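二月，工作间笔记，下午三点以后写

今天主要写拆机工位的采购计划，给自己留底，也给 Thibault Collet 和 Oskari Hyvönen 看。上次开会只说了“大概需要什么”，没有写下来，结果每个人记的不一样。这次我一项一项写。

**1. 手指（夹爪指尖）**

现在的指尖拆硬盘托架的蓝色塑料件还可以，但是进到机箱里面，电源线和数据线旁边的空间太小，指尖容易碰到线束。Drimura 有一种窄的指尖，报价每对 569 欧元，不含运费。Oskari 觉得先买一对试，我同意。如果合适，第二季度再补。

需要问 Drimura：螺丝孔位能不能直接用我们现在的安装板？如果要另加转接板，价格要重新算，交货时间也要重新算。

**2. 机箱固定**

这个是我认为最急的。机箱现在是直接放在台面上，手指一推，位置就有一点变化，然后后面的点位都要重新教。Lebrun 可以做定位夹具，铝的，带两个侧面夹紧。他们要我们提供机箱外形尺寸，我量了三种机型，表格还没有整理完。

Thibault 建议自己用型材先搭一个简单的。我的意见是可以搭，但是预算里 Lebrun 的这一项不要删，删了以后再加很麻烦。

**3. 旧机箱来源**

Gralstead 答应给我们 5 台同型号的旧台式机，自己去取。运输费写在“杂项”里。注意：同型号不等于内部走线一样，线束扎带的位置每台可能不同，这对程序影响很大。要求他们不要提前拆里面的东西。

**4. 零件盒和分类架**

塑料件、托架、散热器、线，要分开放。Dudby 的目录里有合适的盒子，价格很低，不用审批，我直接下单。盒子的高度要先确认，太高的话手臂放件时手腕姿态不好。

**5. 暂时不买的**

- 第二个夹爪：等窄指尖的结果。
- 换刀盘：Thibault 想要，我也想要，但是今年的钱不够。
- 力传感器：先看现在的力控能不能满足拔插头的动作。拔电源插头需要按住卡扣再拉，这个动作用两指很难做，我没有好的办法，请 Oskari 想一下。

**预算表的情况**

第 1 项有正式报价，第 2 项只有口头的，第 4 项按目录价。口头的价格我没有写进表里，用空格留着，请不要自己填数字。Lebrun 的书面报价要催，上周发的邮件还没有回。

还有一个小问题：备件算设备还是算耗材？去年算耗材，财务退回来过一次。指尖我这次写在设备里，跟安装板放在一行。

待办：
- [ ] 机型尺寸表整理完，发 Lebrun
- [ ] 问 Drimura 孔位
- [x] Dudby 盒子选型号（高度除外）
- [ ] 和 Gralstead 定取货时间
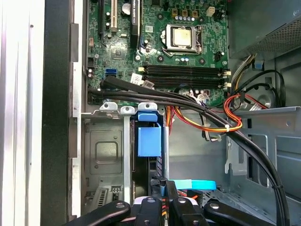
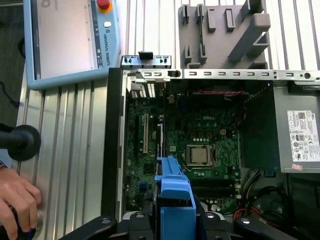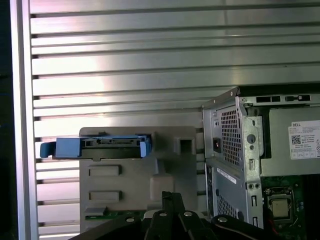
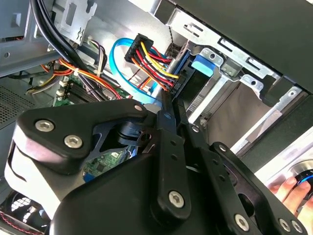

图：拆机工位，台式机机箱与夹爪，腕部相机。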